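Moving week, sort of, and what I'm doing about the water

17 Sep 2025

Quick one because the kettle is on and I have to be out the door by eight. Sorry for the silence. Two people emailed to ask if the blog was dead. Not dead. Just tired.

So. Hard water. We moved from Pernberg to Sornberg at the start of the month and I did not think once about the water. Thought about the rent, the stairs, the bus, whether the couch would go round the landing (it did, minus one foot). Water is water, right. Wrong. Pernberg water is soft as anything, comes down off the hills. Sornberg sits on chalk or limestone or something and the stuff out of the tap is practically soup.

First sign was the tea. A skin on it. Like a little oil slick that cracks when you tip the mug. I threw out the milk, bought new milk, same skin. Threw out the tea bags. Same skin. Then my sister came over, looked in my mug for one second and said oh you've got hard water, and I felt like a fool who owed the supermarket an apology.

Second sign, hair. I have had the same shampoo for years and suddenly it won't lather and my head feels like a doormat. Third sign, the shower door, which went cloudy in four days. Four! I cleaned it, went to work, came home, cloudy again. Spots on the glasses, spots on the forks, white crust round the base of every tap.
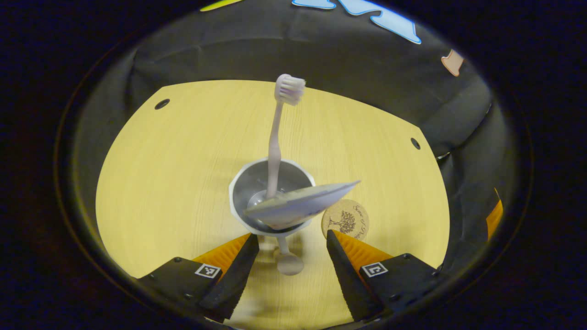
Pink toothbrush in its cup. Cork coaster off to the side.

Anyway I got a test kit. Little paper strips, you dip and wait and compare to a chart. Mine went straight to the darkest color and I think it would have gone further if there'd been a further to go. Rang the water company and sat on hold for ages with the same bit of piano going round, then a very nice man told me yes, that's normal for your part of town, and was there anything else. There was not.

Then I did what I always do, which is ask everyone. Jihad Twal from my old building used to fit kitchens so I rang him first. He said do not buy anything yet. He said people spend 500 on a softener in the first month and then move again, or find out the landlord won't let them touch the pipes. Which, yes, our landlord won't let us touch the pipes. I'd already had the softener page open in another tab. Closed it.

What he said to do instead was start with vinegar. Plain white vinegar, the cheap stuff. So here's where I've got to after two weeks, for whoever needs it.

Kettle. Half vinegar half water, boil, leave it an hour, tip it out, boil twice with plain water. The crust comes off in sheets, it's horrible and also great. Do not forget it's in there and make your partner a coffee. I am not going to say more about that.

Shower head. Sandwich bag full of vinegar, rubber band, leave overnight. Ours went from three sad dribbles to an actual shower. Best morning I've had in this flat so far.

Taps. Soak a rag, wrap it round, go and do something else. Not if they're the fancy brass kind though, check first, apparently the acid can mark them. Ours are not the fancy brass kind.

Shower door. Squeegee every single time. I hate it. I said I'd never be a squeegee person and now I've got one on a hook and opinions about the angle.

Hair — still working on it. Tried a vinegar rinse and smelled like a bag of chips on the bus. Someone at work swears by a clarifying shampoo once a week, so that's next. If you've got one you like that isn't a fortune please say, I'm begging.

Tea. Filter jug. I held out on this becuase I don't like buying things with cartridges, feels like signing up for a printer. But I caved, it was 40 with two spares, and the first cup was just tea again. No skin. I stood in the kitchen and drank the whole thing looking at the wall. Worth it.

Things I have not tried: those magnet gadgets you clip on the pipe. Half the internet says magic, the other half says scam, and Jihad laughed for quite a long time when I asked. So no.

Laundry is the bit I haven't cracked. Towels come out like cardboard. I've read less detergent, I've read more detergent, I've read soda crystals. Trying the crystals this weekend if I can find a shop that has them, the one on our corner had never herad of them and sold me baking soda, not the same thing.

Next post will be the bedroom shelves, if they're up. They are not up. Also I owe you the lentil recipe, I know, it's in a box marked MISC with every other bit of paper I own.

Kettle's boiled. Got to run — bus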